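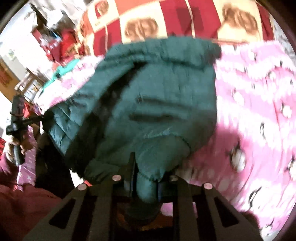 # Winter things, put away for the year

**Dark teal padded jacket and penguin blanket.** The jacket has quilted channels and a black shaggy trim. The blanket is pink fleece with small cartoon penguins and bands of pale pink and white.

2019-05-28

Every spring I go through the coats and blankets in the apartment on Skarmont Street and decide what gets stored, what gets passed on and what needs mending first. This page covers the jacket and the blanket, with notes for when I open the boxes again in September.

## The jacket

I bought it secondhand at Hoarau for 70 dollars, four winters ago. It has been to the coast and back several times and is still the warmest thing I own.

The padding goes flat if it stays folded under weight, so it goes in last, on top of the sweaters. Last year I used a vacuum bag and spent a week getting the puff back. No vacuum bag this time.

The trim gets combed with a wide-tooth comb before storage and again in the fall. A pet brush works too, but it pulls.

Check before boxing:

- pockets (I found a bus ticket and 50 cents last year)
- stitching at the cuffs
- zipper – rub with a candle stub if it sticks

## The blanket

This one came from my aunt, Blandine Coste, who gave one to each of the kids in the family. Mine has outlasted three couches.

Fleece is easy to store. I wash it cold, skip the fabric softener and hang it over the shower rail. It takes up more room than you would expect, so I roll it and stand the roll at the end of the box.

It stays out until the last cool evenings are over, usually the end of May.

## Boxes

The storage boxes are from Drimari, the 49-liter size with clip lids. They fit under the bed with a little space left over. The 100-liter ones are too tall for that and too heavy to lift once they are full of wool.

I put a cedar block in each box and write the contents on masking tape on the short side, where I can read it without pulling the box out.

The gray wool coat is still at Mostell for a new lining. It will go in the hall closet when it comes back, on a wide hanger, with a cotton sheet over it.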